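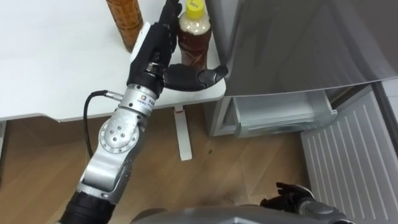 Grunico: a pocket soundboard app for phones
Project report, second year, Mobile Software module
Submitted July 9, 2020

1. Aim

The task was to build a small entertainment app and test it with real users. We chose a soundboard with a cartoon owl called Saha. The user taps a button and the owl moves and makes a noise. There is also a record mode, where the owl repeats what it hears in a higher voice.

2. Tools

Grunico was written for Android in Java. We drew the owl by hand and cut it into separate parts so that the wings, eyes and beak could move on their own. The sounds were recorded in a study room and cleaned up afterwards. We had planned to use a 3D model, but loading it took too long on the oldest phone we had, a Sultel handset, and we dropped it in November.

3. Design

The main screen has the owl in the middle and a row of buttons along the bottom. The row scrolls sideways. In the first version the buttons only had icons, and testers could not tell "sneeze" from "whistle", so we added short labels.

Recordings stop after 3000 milliseconds. Longer clips made the app slow — the pitch change is done on the phone and holds up the animation. Changing the pitch while recording would probably fix this, but we did not get it working.

4. Testing

We gave the app to 57 students and asked them to use it for as long as they liked, then fill in a short form. Record mode was the favourite. Most people tried every button once and then went back to two or three of them. Several asked for a way to save clips.

The delay between tap and sound was 400 milliseconds in the first build, which testers noticed straight away. Loading all the sounds at start-up removed most of it, although the app now opens more slowly.

5. Problems

The owl freezes if a call comes in during recording. Inura, the free sound library we used for background noises, changed its file format halfway through the project and we had to convert everything again. The tablet layout is unfinished — the buttons are too small and the owl sits too high.

6. Further work

Saving clips, a second character and a proper tablet layout.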